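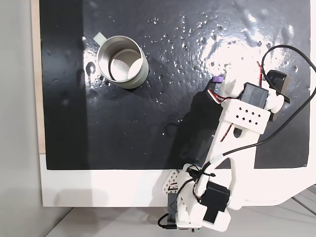

Teaching an arm to pick up a mug

Leonie Fairweather has been recording demonstrations at Urkmont since September. Each one is a short run in which she guides a 3D-printed arm towards an object on a black mat and the software stores the motor positions along with the video. The target is 2000 runs.

"The mug is the one I know best," she says. "It's steel, so it picks up whatever colour the light is. We wanted that in the set."

Water is part of the set as well. Droplets on a glossy mat throw glare into the camera, and Fairweather says a model trained only on dry surfaces tends to treat a bright patch as an object.

"If you only ever show it a tidy bench, you get something that works on a tidy bench," she says. She moves the mug between runs and changes the direction the handle points. Failed grasps are kept and labelled separately.

Malou Frandsen looks after the storage and checks the recordings. By her log the project had reached 1924 runs when we spoke, and she expects to throw out roughly five per cent of them.

"Mostly it's timing," Frandsen says. "The video and the joint data drift apart and you can't use it. I'd sooner find that now than after training."

The recordings will go to Fellico, where two models will be trained and compared. Fairweather would like to do bowls next. Frandsen wants the file names sorted out first.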